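Local
Secondhand kitchenware shop in Purkholm gets a second life of its own
Posted in Community, February

PURKHOLM - If you have walked down the lower end of the main street lately and wondered why the lights are on again in the old Kratochvíl hardware store, the answer is plates. Plates, bowls, soup pots, pie tins, and more mismatched teacups than any one town could reasonably need, all of it donated and all of it for sale at prices that made at least one visitor this week ask whether the tags were missing a zero.

The shop is called Cikico, and longtime residents will remember it from its earlier days in a narrow storefront next to the post office. It closed last summer when the lease ran out, and for a while it looked as if that would be the end of it. Zinash Shiferaw, who had run the place from the start, packed the stock into her garage and her sister-in-law's garage and, when those were full, into the back of a barn out on Plaltard Road.

"My car lived in the driveway all winter, and so did I, practically, scraping the ice off it," Shiferaw said, laughing. "But I couldn't send those dishes to the dump. People had eaten their birthday dinners on them."

The Kratochvíl building had been empty for five years. It has deep shelves, good big windows and a wooden counter worn smooth by generations of elbows, and the family agreed to rent out the ground floor at a rate a small shop could manage. Neighbors pitched in with paint, a secondhand register and a great deal of carrying. By Shiferaw's own tally there were 504 boxes to bring over, and she says she remembers the contents of most of them, which nobody who has met her will doubt.

Opening morning was a cheerful crush. The coffee urn ran dry before ten o'clock, and the first sale of the day was a gravy boat with a chipped handle that went to a retired schoolteacher who said she had been looking for its twin since her own one broke.

Lemlem Seyoum, who handles the donations, is asking people to wash and dry their items before dropping them off and to wrap anything breakable in newspaper or an old towel. Nonstick pans with peeling coating can't be taken, and neither can knives unless they come in a block or a sheath. Single lids are welcome - she keeps a crate of them behind the counter, and matching a stray lid to a stray pot is, she says, the best part of her week.

There is also a lending shelf, new with this location, for families putting on a wedding, a funeral lunch or a big reunion. A full set of dinnerware can be borrowed for five days with a small deposit, and the hope is that fewer paper plates will end up in the trash after every church supper. The first booking, for an anniversary party at the grange hall, came in before the shelf was even stocked.

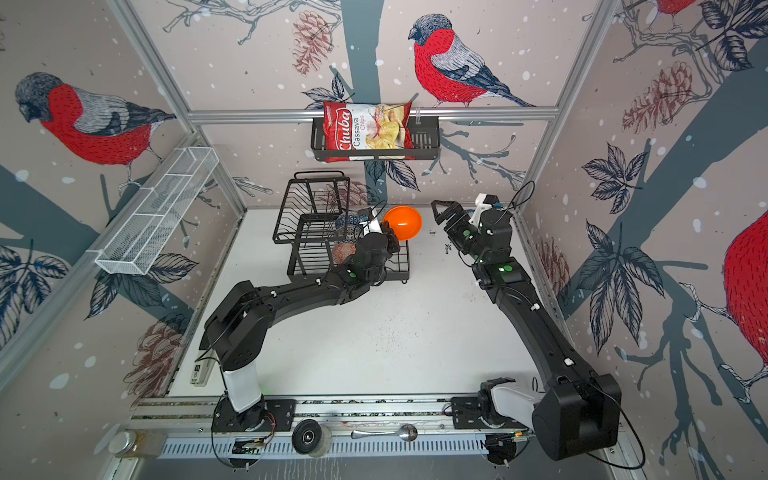 An orange bowl and a black wire dish rack.

Money from sales goes first to the rent and the heating bill, and whatever is left over is put toward starter kitchens for people moving into their first apartment or beginning again after a hard stretch. Each kit has a pot, a frying pan, a few place settings and a good can opener. Shiferaw would like to set aside $1000 for the kits before summer, and she already has a jar on the counter with a hand-lettered label to help it along.

She would also like, if anyone happens to have one to spare, a sturdy stepladder. The top shelves in the old store are very high, and she is not.

Cikico is open from 10 a.m. to 4 p.m. on weekdays, and donations are accepted at the side door until 3 p.m. Parking is behind the building.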